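Home | Course outline | Handouts | Reading | Contact

Everyday Objects and Their Packaging
Handout for week 4: The toothbrush
Course leader: Gudrun Reinholz
Practical sessions: Lilla Rácz

Last week was bottles and caps, and I promised you something smaller. I have been looking forward to this one since we drew up the course, because there are very few things in a house that are so cheap, so often replaced and so carefully shaped. Bring one of your own if you like (a new one, please!) and have the sketchbook ready.

1. The parts

Agree on names first, or the group work turns into pointing.

Head: the end that carries the bristles.
Tufts: the little bundles of bristle. Each tuft sits in its own hole in the head.
Neck: the narrow stretch between head and handle. Look at this from the side as well as from the front.
Handle: everything you hold.
Grip: any part of the handle in a softer or rougher material, often in a second colour.

A plain brush may be a single moulding with tufts put in afterwards. A brush with a rubbery grip normally needs a second material moulded over the first, and that second step is a lovely thing to study. Run a fingernail along the join. Is it flush? Does the soft part sit in a groove? Does it wrap right round to the back, or is it only a patch for the thumb?

2. Why so many colours?

Ask anyone who shares a bathroom. Several people keep the same kind of object in the same mug, and colour is the quickest way to tell them apart when you are half awake. So a maker will keep one shape and change the accent: blue, green, orange, purple. The body stays white or clear, and only the grip, the tip or part of the bristles carries the colour. It's a small amount of coloured material doing a great deal of work, and I find it delightful.

There are some points to argue about in your groups:

- Does the colour have to be in the handle? Coloured tufts in an otherwise white head also work, but you have to look at the right end.
- Which pairs are hard to tell apart in poor light? Blue and purple caused a proper row last October.
- What happens to a see-through handle in a mug with three others? Henrik Ackermann thinks it disappears. I think it picks up its neighbours' colours, which is worse.

3. The wrapper

Now the packaging, and please don't treat it as the dull part. A brush goes in the mouth, so it has to reach the buyer covered. Two common ways of doing that:

The soft sleeve. Thin clear film, sealed, one brush in each. Light, takes up hardly any room, and lets you see the goods. Its faults are just as plain. It creases, every crease catches the light, and the colour you were meant to see is hidden behind glare. A heap of sleeved brushes is also surprisingly hard to read: where does one end and the next begin?

The shaped tray. A stiffer sheet is heated and drawn over a mould, so that each brush has a place of its own. Everything lies parallel and faces the same way. It costs more material and it can't be squashed into a drawer, but four brushes in a tray can be taken in at a glance, which is far from true of four on a table.

When you draw a sleeve, draw the highlights before the brush. Lilla swears by this, and the Nevard group's sheets improved enormously once they tried it. When you draw a tray, start with the outline of the whole thing and leave the brushes until last.

Toothbrushes, wrapped and in a tray: 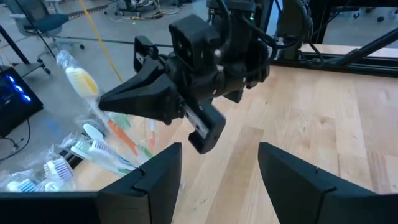
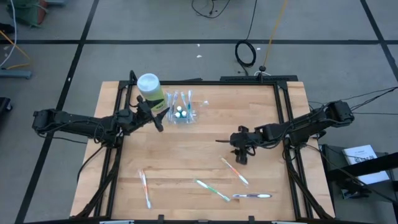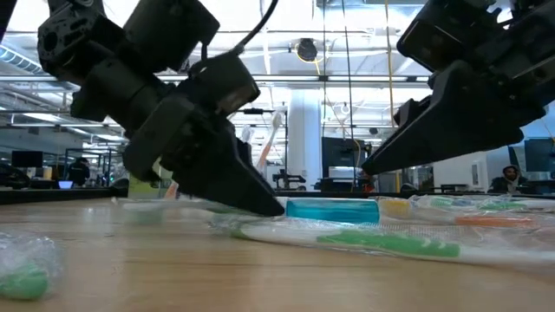
4. Practical task

Work in pairs. Each pair needs a few brushes in different colours, a sheet of plain paper and a soft pencil.

a) Lay the brushes down any old how and draw what you see in five minutes. No rubbing out.
b) Put them side by side, heads all one way, and draw them again in five minutes.
c) Swap drawings with another pair. Can they say which brush is which without any colour?
d) Design a holder or tray for four brushes. It must keep the heads from touching, and a person must be able to lift one out with one hand.

Card is fine for the model, and so is thick foil. Gerd Hellwig's tray from the last course was cut from a cereal box - it is still on the shelf by the window in the Bremanness room, so do go and have a look at how he dealt with the necks.

Write 200 words to go with your model. Tell me what you tried first and what you changed. I'm far more interested in the version that went wrong than in a tidy account of the final one.

5. For next week

Read the Grinow notes on closures, from the heading "Lids that click" to the end. Ott Kairys is bringing his collection of soap boxes, including the round ones, and we'll need the big tables pushed together before he arrives. Models and written work to room 313 by Mon 15 February, with your name on the underside of the model as well as on the sheet.

Contact: Gudrun Reinholz, room 313 | © Everyday Objects course | Back to top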